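The five-minute sink, and other small joys from the Nolholm bathrooms

by Floor Van Dijk

I have been looking forward to writing this one for weeks! Regular readers know I can go on about bathrooms, and since the last newsletter we've been tidying vanities up and down Nolholm, mine included. The idea came from Gerrit Prins, who got tired of hunting for his toothbrush every morning and started clearing his countertop each night before bed. He told two people on the stairs, they told me, and now I'm telling all of you.

The rule is simple. Everything that lives around the sink has to have a home, and putting it all back should take no more than 5 minutes, wiping included. Gerrit swears he can do it in the time his kettle takes to boil (he has a slow kettle, I've checked).

Start by taking everything off. All of it, even the soap. Put it on a towel, wipe the counter from the back wall toward you, and don't forget behind the faucet, where the chalky ring forms. A barely damp microfiber cloth is plenty on stone or anything shiny, and please keep vinegar away from marble. I learned that on a windowsill and I still wince when I walk past it. Dry it right after with a second cloth and you'll get that lovely gloss with the ceiling lights showing up in it.

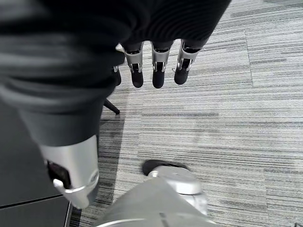
Then the floor, while you're down there with the cloth anyway. If you have wood-look planks like so many of us do, go along the boards and you'll pick up far more hair and dust than going across. Milan Nijs does his with a dry mop first and says the wet round goes twice as fast afterward. I tried it last night and he's right, it was such a pleasure I did the hallway too.

Now the fun part, which is deciding what gets to come back! My own list is short: one cup, one toothbrush, one tube of toothpaste, soap. Everything else went into the drawers under the sink. I had a jar of cotton pads out there for two years for no reason except that I liked the jar (it's holding pencils now and looks very happy).

Toothpaste deserves a word of its own. A tube left flat next to the basin leaks a little, the cap gets crusty, and by the weekend you have a blue smear stuck to the stone. Close it, rinse the cap every few days, and squeeze from the crimped end so the tube stays flat and takes up less room. If your cup is wide enough, stand the tube in it next to the brush. If it isn't, the top drawer is fine.

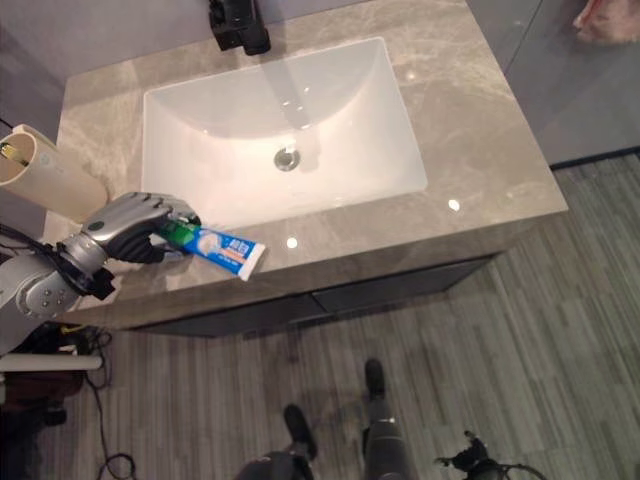
Toothpaste in hand at the vanity, with the cup and toothbrush at the left end of the counter.

And the cup! Rinse it out once a week, because what collects in the bottom is not something you want near a toothbrush. Turn it upside down on a cloth overnight and it will be dry by breakfast. Ans Coppens puts hers in the dishwasher with the coffee mugs, and it has survived so far.

The drawers can wait for another evening. When you do get to them, a couple of shallow trays will keep the small stuff from sliding to the back every time you open up. I cut mine from a shoebox and they fit perfectly on the second try.

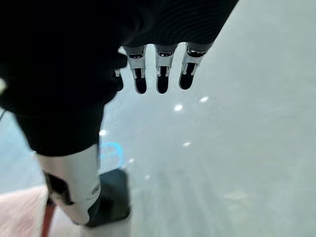 Yoshinori Oda wrote in to say that he has kept this up for a month and that the drawers are where he'd begin next time, because once they were sorted he had somewhere to put things and the counter stayed clear almost by itself. He also asked whether anyone has a good way to keep a bar of soap from going soft.

I do like that order, and I'm going to try it on the guest bathroom. As for the soap, I'm using a little ridged dish that drains into the sink and it's been great, but I'm sure some of you have better tricks. Send them over before the June newsletter and I'll print as many as I can fit!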